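Visit to the Student Robotics Workshop at Welldale College
Report to members of the Indstead Technical Education Partnership, March 2024
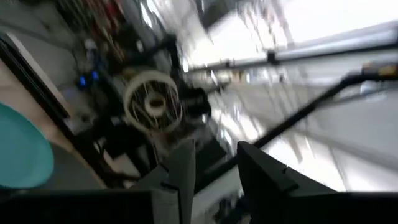 The Partnership was invited to Welldale to see the second-year automation course in its practical term, shortly before the student teams settle their entries for the Utberg regional competition in June. Eight members made the visit. The programme consisted of a short talk by teaching staff, two hours in the workshop and a closing discussion over tea.

The course is open to students from the age of sixteen and requires no previous knowledge of programming. In the first year they learn to wire simple circuits, to read a drawing and to work safely beside moving equipment. The second year is given over to a single project, carried out in teams of four. College records show that 740 hours of supervised workshop time were provided in the last full year, including the evening sessions of the robotics club, which shares the same room and much of the same equipment.

This year's project is the handling of household objects. Each team must teach an arm to pick up an item, carry it to a given place and set it down again without damage. The competition rules allow teams to choose their own method, and the approaches we were shown differed a good deal. One team guides the arm by hand through each movement and keeps a recording of the attempt. Another prefers to write the movements out in advance and correct them after every trial. The shared archive of recorded attempts stood at 1,124 on the day of our visit, and students are expected to label every one of them, including those that failed.

Members were interested to learn how much time is spent on this last task. A student explained that blurred pictures are kept when they come from a fast turn of the wrist, as the team wishes to know at what speed the view ceases to be useful. Her team had since set a lower limit on the speed of the wrist joint and intended to repeat the trials.

The gripper fingers are a subject of study in themselves. The Szewczyk Fund, which supports the course with a yearly grant, has paid for materials so that each team may design and test several shapes. Students keep a written log of every change, and the log counts towards the final mark.

In discussion, staff raised two difficulties. The first is space, as the club and the course now compete for the same benches. The second is the supply of spare parts, for which delivery can take most of a term. The Partnership agreed to ask its member firms whether surplus motors and cable could be offered to the college.

The Partnership thanks the staff and students of Welldale for their welcome. Members wishing to attend the competition at Utberg should apply to the Indstead office, which will also circulate the rules and travel arrangements.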